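ロボットの動作データ収集 操作スタッフ募集(短期・未経験歓迎)

Norkico データ収集チームでは、2本の腕を持つ卓上ロボットを遠隔で動かし、学習システムのためのお手本を一緒に集めてくださる方を募集しています。

募集を始めてから「結局、毎日何をする仕事なのですか」というお問い合わせをたくさんいただきました。たしかに「データ収集」と書かれても、表計算ソフトに数字を打ち込む姿を思い浮かべる方が多いでしょうし、「ロボット」と書かれれば、工学部を出ていないと無理だと思われてしまうかもしれません。そこで今回は少し長くなりますが、できるだけ普段の言葉でご紹介させてください。お茶でも飲みながら、のんびり読んでいただければうれしいです。

お願いしたいのは、身の回りの小さな品物をロボットの手でつかみ、トレーに入れたり、トレーから出したりする動作です。操作用のレバーを両手に持って動かすと、作業台のアームが同じように動きます。その一回一回の動きを、映像や関節の角度と一緒に記録していきます。システムはこの記録をもとに動き方を学びますので、皆さんの手の動かし方がそのまま教科書になる、と考えていただくとわかりやすいかと思います。

扱うのは化粧道具や文房具など、どこのご家庭の引き出しにもありそうなものが中心です。形も硬さもまちまちで、輪になった持ち手のあるもの、細長くて先のとがったもの、透明な薄い箱に入ったものと、つかみ方を毎回少しずつ考えることになります。特に透明な箱は光り方によって縁が見えにくく、慣れた人でも「うーん」と首をかしげながら角度を変えています。
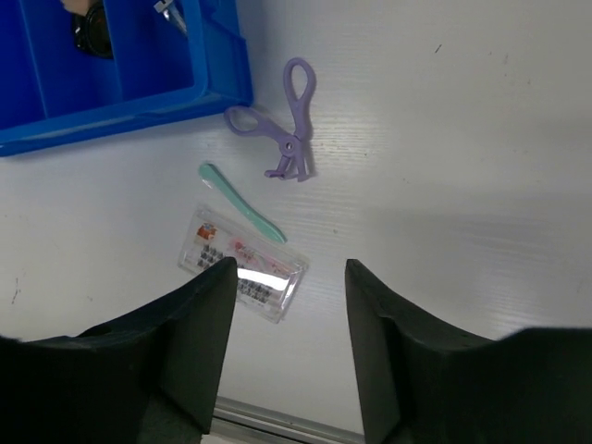

手先カメラの映像。青い収納ケースの手前に、ビューラー、緑色の細長い道具、つけまつげの箱

今回の課題はプロジェクト名を「Kovura」といい、目標は4,000回分のお手本です。6月末の時点で2,034回まで来ました。ようやく半分を超えたところで、チームの中では小さな拍手が起きたのですが、残りを進めるには手が足りません。そこで新しく14名の方をお迎えすることにしました。

一日の流れもお伝えしておきます。出勤されたら、まず担当の作業台で始業前の点検をします。アームの動く範囲に余計な物がないか、カメラのレンズが曇っていないか、非常停止ボタンが効くかを確認し、チェック表に名前を書いてください。そのあと画面に出る指示に沿って品物を並べ、記録を始めます。一回の動作はとても短いので、どんどん進めたくなりますが、あわてなくて大丈夫です。50分ほど操作したら10分休む、という区切りを守っていただいています。画面を見つめ続けると思いのほか肩がこりますので、休憩室で伸びをしている人の姿もおなじみです。

午後は操作のほかに、午前中の記録を見直す時間があります。途中で品物を落としたもの、カメラに写っていない時間が長いものなどに印をつけていく作業です。落としてしまった記録も捨てずに、「落下」の印をつけて残してください。拾い直すまでの動きが、あとから役に立つことがよくあります。ですから、失敗したからといってこっそり消したりなさらないでくださいね(お気持ちはよくわかるのですが)。

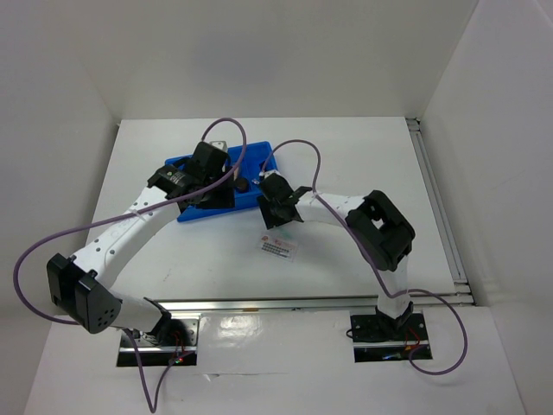 ロレイン・ネイラー(Lorraine Naylor)

さて、ここからは現場をお預かりしている私から、どんな方に来ていただきたいかを書かせてください。

ロボットの経験は問いません。プログラミングの知識もいりません。今いるメンバーの前職は、洋裁の先生、給食の調理、宅配便の仕分け、楽器の修理と本当にさまざまです。共通点を探すとすれば、同じことを繰り返しながらも、ちょっとした違いに気がつく人が多いということでしょうか。「さっきより右の手が開くのが遅い気がします」と言ってくださる方がいると、私たちはとても助かります。機械の不調が、そういう一言で見つかるのです。

反対に、速さを競いたい方には少し物足りないかもしれません。急いで動かした記録は、たいてい手首の動きが雑になります。左右の手を同時に使う課題では、片方が待っているあいだ、その手をどこに置いておくかまで大事な情報になりますので、落ち着いて、ご自分の手で片づけをするときのような気持ちで操作していただくのがいちばんです。

研修は2日間です。初日は安全についての説明と、柔らかい布の立方体を使った練習をします。ほとんどの方が最初の一時間は思うところにアームが行かず、「これは私には向いていない」とおっしゃいます。私自身もそうでしたし、初めて消しゴムをつまめたときには声が出てしまいました。どうか初日だけで判断なさらず、二日目のお昼までは続けてみてください。二日目は実際の作業台に入り、先輩が隣について、品物の並べ方と記録のつけ方を一通りお教えします。研修中の時給も通常と同額です。

作業台は白い壁で囲われた箱のようなつくりで、操作する方はその外側に座ります。アームが動いているあいだは、どんなに小さな物を直すときでも手を入れないこと。必ず停止を確認してから、声をかけて入れること。この決まりについてだけは私も厳しく申し上げますので、あらかじめご承知おきください。
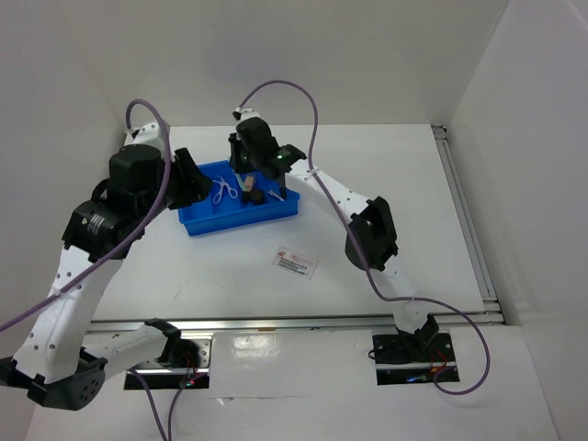
慣れてこられたら、品物の組み合わせを考える係にも加わっていただけます。同じ物が同じ場所にばかりあると、システムは場所のほうを覚えてしまいます。そこで、向きを変えたり、隣に似た色の物を置いたり、わざと半分重ねてみたりと、毎週並べ方の案を出し合っています。「うちの洗面台だとこうなっています」という暮らしの中の知恵がいちばん喜ばれる場でもあり、私はこの打ち合わせがとても好きです。

募集の条件は次のとおりです。

職種:ロボット操作・データ収集スタッフ(契約社員、更新の可能性あり)
募集人数:14名
勤務地:Norkico マランゲ棟 1階 作業室
勤務日:平日のうち週3日から5日。曜日はご相談のうえ決定します
勤務時間:午前9時30分から午後4時30分(休憩1時間)。午前のみの勤務もご相談ください
時給:1,450円、交通費は別途支給
応募資格:18歳以上で、日本語の作業指示を読める方。左利きの方も歓迎します
服装:自由。ただし袖口の広がった服と長い首飾りはご遠慮ください

手や腕に不自由のある方、座ったままの姿勢が続くとおつらい方も、どうぞ一度ご相談ください。操作用のレバーは高さと重さを調整でき、立ったままの操作も選べます。

なお、作業中の映像には品物とアームのほか、品物を並べる手元が入ることがあります。お顔や会話は記録しません。映像の扱いについては面談のときに書面をお渡ししますので、ご納得いただいたうえで署名をお願いします。

応募をご希望の方は、採用ページの応募フォームに、お名前、ご連絡先、勤務できる曜日、それから普段手を動かしてなさっていること(編み物、料理、模型、畑仕事、何でも結構です)を書いてお送りください。履歴書は面談の当日にお持ちいただければ十分です。面談は30分ほどで、ご希望の方にはそのあと練習用のアームに触れていただけます。

見学だけのお申し込みも受け付けています。フォームの備考欄に「見学希望」とお書きください。担当者から折り返し、日程のご案内を差し上げます。

掲載日:2024年6月30日
Norkico データ収集チーム 採用担当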